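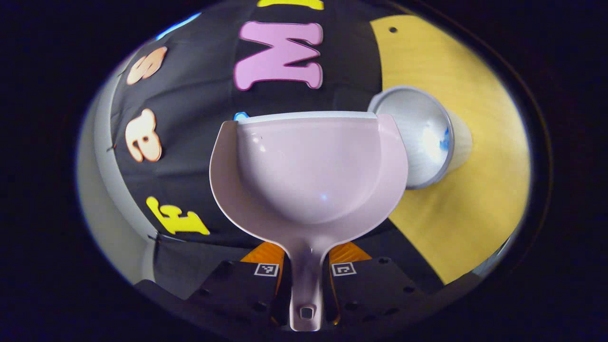

Figure 3. A plastic dustpan with a wide scoop and a ribbed handle, the kind of item coded as "shared cleaning gear."

4.2 Who buys the small stuff

I went into this part of the study expecting to write mostly about rent. Rent is what my notebook from the Kelldale houses starts with, and it's what people bring up when you first sit down with them. But by the second round of interviews I was hearing a lot more about dish soap, light bulbs, trash bags and dustpans, so I went back and recoded everything (a long January, that one).

Quick reminder of what we're working with. We had 52 people living in shared houses, and each of them kept a spending diary for 60 days. That gave us 3,362 entries once Kornél Illés and I had tossed out the duplicates. An entry went into the "shared" pile if the person who paid for the thing expected other people in the house to use it, whether or not they ever got paid back. Items like the one in Figure 3 were easy to sort. Coffee was a nightmare, and I talk about that in Section 4.4.

What surprised me was how few people asked for the money back. Roughly 30 percent of shared purchases were ever mentioned to a housemate at all, and the mention was often pretty sideways. One woman told me she'd leave the receipt on the counter "and sort of hope." Another said asking for two dollars felt worse than losing two dollars, and she'd done it so many times she had stopped keeping track until our diary made her look!

Kermani's idea of the "quiet gift" gets at some of this, and I lean on it a lot, but I don't think it fits the cleaning gear very well. A gift has somebody on the other end. When people talked about buying a broom or a dustpan, they mostly talked about being fed up with the floor. The purchase was for the room, or for their own peace of mind, and the housemates just happened to live there too.

Now, length of stay mattered here, and I should have asked about it sooner. People who had moved in recently bought food to share. People who had been around a while bought the gear, and they were also the ones who knew which closet it lived in. Emese Fekete read an early draft and asked if that was really about age. It could be. Our longer-term residents were older as well, and with a group this size I can't pull the two apart, so please read the next table with that in mind.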